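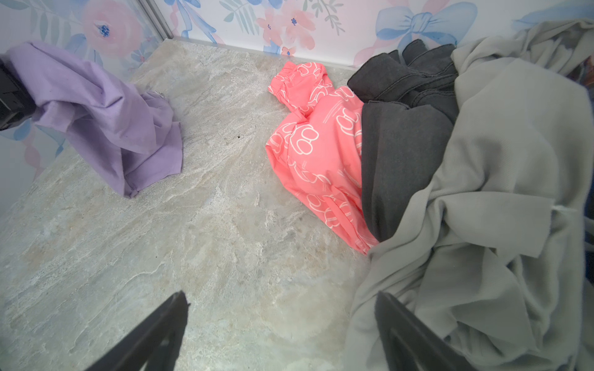 Sorting clothes is a bit like sorting leaves or buttons - you look for what goes together, and there is more than one right way to do it. You might start with color. The coral-pink piece with the white paw prints would go with other bright things, and the dark charcoal one beside it would start a pile of its own.

26th July
By Teófilo Cuadros

Are you ready for a harder one? Pattern is a lovely way to sort too, once you get your eye in. Some clothes are all one color, and some have lines, dots or pictures on them. Look near the wall, where a plaid shirt has orange, red, dark brown and cream checks - would you put it with the plain gray one, or with the paw prints?

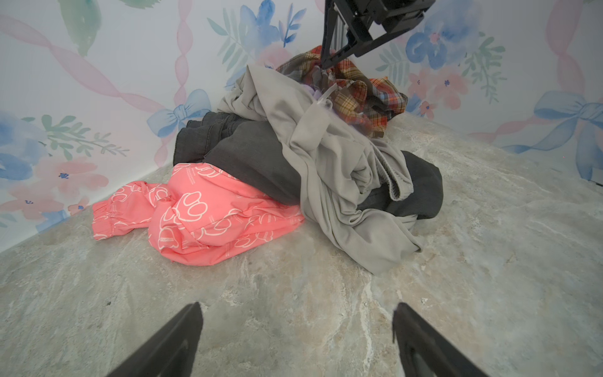 Every family has its own rules for piles, and yours may be quite different from your best friend's. The plaid shirt could go with shirts, or with warm colors, and both are good answers!

More to read
Why do socks have heels?
How a button stays on
What is wool?

Contact us | © Gelia | Back to top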